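Andov 7 countertop dishwasher: six months in a small kitchen

I put off buying a dishwasher for years because our kitchen in Drovcombe has exactly one run of worktop and the landlord won't let anyone near the plumbing. So when I saw the Andov 7 going for 664 euro I measured the corner by the window, measured it again, grumbled about the price for a fortnight and then bought the thing anyway.

It's a countertop model, so no cupboard has to come out. You can either plumb it in or fill the tank by hand with a jug. I fill by hand. The jug that comes in the box is a flimsy article and it takes several trips from the tap, which sounds like a nuisance and for the first week was a nuisance, and then I stopped noticing. The waste hose hooks over the edge of the sink. Do check it's properly hooked before you go off and watch telly. I learned that one in my socks.

There are five programmes and I use two. The everyday one takes 117 minutes, so I put it on after dinner and it's finished before I go up. The quick one is grand for glasses and cups but leaves egg on forks, and I wouldn't bother with it for anything that's had cheese near it. There's one called Care, meant for delicate things, and I couldn't tell you what it does differently except that it's quieter. The eco one goes on so long I forgot I'd started it and went looking for the noise.

What I really wanted to know before buying was what it would do to painted plates. I'd read all sorts of horror stories – patterns gone milky, rims rubbed away – and most of the reviews I found only talked about lasagne dishes. I've a soft spot for hand-painted stuff, the sort you pick up one at a time at markets, and I'd no intention of buying a machine and then standing at the sink washing all my favourites by hand.

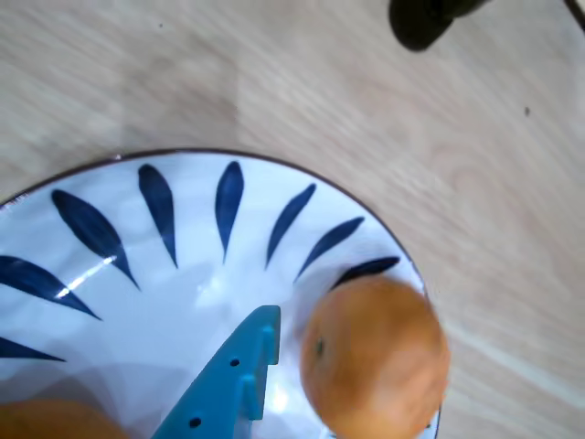
Bernadette Breathnach wrote to me after my first post on this to say it's the tablets that do the damage, far more than the heat, and that she'd gone over to half a dose of plain powder in her own Andov and kept her mother's tea set going that way. She also said to check underneath for a dishwasher mark before trusting any of it, and that if there's gold on it, forget it.

I took her advice on the powder. I use the Gravonier one, which comes in a cardboard box with a scoop that's far too big, and I fill the scoop halfway. The everyday plates are coming out clean and I can't see any difference in the colours so far, but six months isn't very long and I'll come back to this if that changes. Anything old or with gilding I still do by hand, in a plastic basin, with the radio on.

Now the racks. Whoever designed the lower rack has never owned a pasta bowl. The prongs are set for flat plates and dinner plates stand up in it beautifully, but anything deep leans on its neighbour and you get that little chinking noise all through the wash. I've ended up leaving every second slot free when there are bowls in, so you can knock a fair bit off whatever capacity they claim on the box. The cup shelf folds down, and stays folded down if you ask it nicely. The cutlery basket is good! Deep, with a lid you can flip off, and it lifts out without catching on anything.

Drying is the weak spot. Plates are fine. Plastic tubs come out with a puddle in every dent, and I open the door a crack at the end and let the steam out, which has done the paint on the windowsill no favours at all.

Noise: you can talk over it. You can't really listen to a quiet programme over it. The pump makes a gulping sound when it drains that frightened my sister's dog.

I had to ring Keogh, where I bought it, because the door seal was twisted on arrival. Sorcha Horgan on the service desk had a new one out to me in 2 days and talked me through pressing it in, starting from the middle of the top and working outwards. It's been dry as a bone since then.

Would I buy it again? I would, though I'd wait for the August sale, and I'd get a better jug. If you've room for a proper slimline one under the counter, get that, you'll fit your saucepans in. My big one still goes in the sink and it's sitting there now, soaking.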